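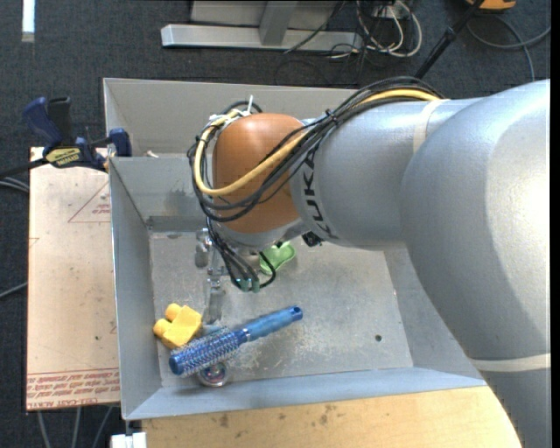 Presora Open Metal Bin, Gray: A Long Review of a Simple Object

I have now bought four kinds of storage for the same pile of stuff. There was the canvas one that slumped. There was the clear one that cracked down the side in its first winter. There was a wicker affair from Claeys that shed bits of itself into everything and was, I believe, slowly trying to become a nest. And now there is the Presora, a gray metal bin with tall sloping sides and no lid, which costs $196 and has no features at all.

I mean that as praise, mostly. Let me get the price out of the way first, as my sister Seo-ah Geum did when she saw the receipt. "For a box," she said. Yes. For a box. She has a point and I have a box.

What you get

A bin. It comes in a carton big enough to live in, with one sheet of instructions that tells you to remove the bin from the carton. I managed this in two tries. There's nothing to assemble and no little bag of screws, so already it was beating the Trilta shelf I put up in July, which still leans a bit to the left when it thinks I'm not looking.

Mine holds the loose things that used to live on the floor: toys, balls, a jump rope, garden gloves, whatever came home in somebody's coat. I don't sort it. I have read the articles about sorting it. The sorting systems all want you to decide whether a plastic dinosaur is an Animal or a Figure, and I don't have that kind of evening.

The slope

The sides lean outward toward the top, and this is the best thing about it. In a straight-sided tub you go in up to the shoulder and scrape your knuckles coming out. With sloped walls there's room for an elbow, and whatever you're after tends to slide toward the middle where you can get hold of it. Small flat things are still a pain. A playing card lying flush on a metal floor may as well be painted on.

The slope also means the bin takes up more room at the top than at the bottom, so measure at the rim. I measured at the base. It now sits two inches out from the wall and there's a gap behind it, where things go to be forgotten.

The noise

Nothing in the listing mentions the noise. Drop a wooden block into this thing from standing height and it sounds like a small car accident. Cleanup at our house used to be quiet and grudging. It's now loud and enthusiastic, which I suppose is progress, though our downstairs neighbor Ah-rin Ji might have a different word for it. I tried a folded towel in the bottom. It worked well until the towel became one of the things in the bin.

The finish

It smudges. If you want something that looks the way it did on the product page, buy it and then never put anything in it. After a few weeks mine had dark scuffs on the inside of the back wall, and a wet cloth took off maybe half of them. I've stopped caring. It's a bin! The outside has held up better, apart from one scratch that I made with the vacuum and have blamed on delivery.

Versus the others

Alurent makes one that looks nearly the same for less money, with thinner walls. I tried it in the store and could flex the side with my thumb. The Presora doesn't flex. You could probably sit on the edge of it, although you'd regret it, and it would be your own fault.

The weight cuts both ways. It won't tip when a kid hangs off the rim — I've seen this tested more than I'd like — but moving it full is a job for two adults on speaking terms. Felt pads for the underside are sold separately. Get them. Ask my floor.

Good: solid, easy to reach into, wipes down more or less, no lid to lose.
Bad: loud, heavy, shows every smudge, priced like furniture.

Four stars. I'd have given it five if the pads came in the carton. The carton, I should say, is still in the hallway, where it has been full of toys since Friday.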